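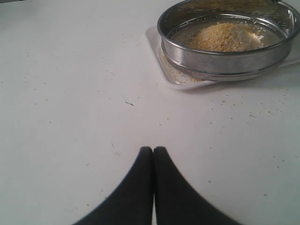 Step 3. Price the small stuff before the arm

I did this backwards on my first cell and blew the Trellar quote by $1406, so please learn from me!

1. List everything the gripper has to touch: sieve, tray, cups. Buy spares of each.
2. Get the finger quote separately. Mine from Janssen came to $122 a pair (Friederike Harms in purchasing still teases me about it).
3. Add $37 a month for cleanup supplies. Grains travel. 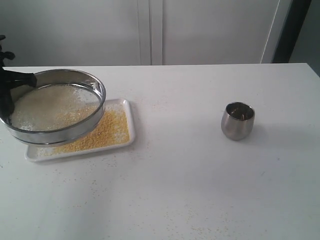 Figure 4. Gripper holding the sieve over the tray.

Note: Measure your sieve rim first. A thick rolled lip needs more finger opening than you'd guess.

Caution: Don't sign for the arm until step 4 is done.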